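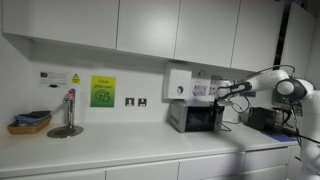
What I learned from reading 164 obituaries
Final report, Local History and Records class
Perrine Hervieu

When I told my roommate what my project was going to be, she asked if I was okay. I was! I got the idea while trying to find my great-aunt's maiden name for a family tree, and the only place it had ever been printed was her death notice. That one little paragraph had her parents, her church, her bowling league and the town she was born in (spelled wrong, but still). So I wanted to know what these notices usually put in, what they leave out, and whether that has changed.

I used the Pradport town paper, which the library has on microfilm up to the nineties and in bound copies after that. I picked two years, 1962 and 2002, and read every notice from November of each one, 164 in total. Mr. Naidu, my advisor (Ashwin Naidu, for the grading people), talked me out of doing ten years' worth, and I'm very grateful, because the microfilm reader gives me a headache after an hour.

For each notice I wrote down the age, the job, the clubs and churches, who was listed as family, and whether there was a cause of death. I started out in a notebook and then moved everything to a spreadsheet, which I should have done from day one. Copying it over took a whole weekend and I found mistakes in 15 of my entries, mostly ages.

The biggest change was in the women. In 1962 a lot of them are printed under their husband's name only – Mrs. Harold Pappas, for instance, whose own first name I never found anywhere in the notice. I had to go to the cemetery list for her, and it was Irene. By 2002 every woman had her own first name, and most had a maiden name too.

Hobbies hardly show up in 1962. People are members of things: lodges, unions, the altar guild. In 2002 they like things, such as fishing, quilting, crossword puzzles and one man's "legendary" chili. I counted 37 notices that mention a pet or a garden, and all but 2 of them are from the later year. I also noticed that the Prametti family used almost the same wording for a father and then for his son, 40 years apart, right down to "a friend to all on Mill Street." I read those two several times.

Cause of death was harder. "After a long illness" is in both years, and I don't think I can say much about what it means. I left it out of my charts.

There are some problems with all this. Families paid by the line in 2002, so a short notice might only mean money was tight. I also only looked at one paper, and the Trimik side of town had its own newsletter that I couldn't get copies of in time. If I keep going with this next semester, that's where I'd start, and I'd like to talk to whoever typed up the notices at the paper, if any of them are still around.

My spreadsheet and charts are attached. The tab called "junk" can be ignored.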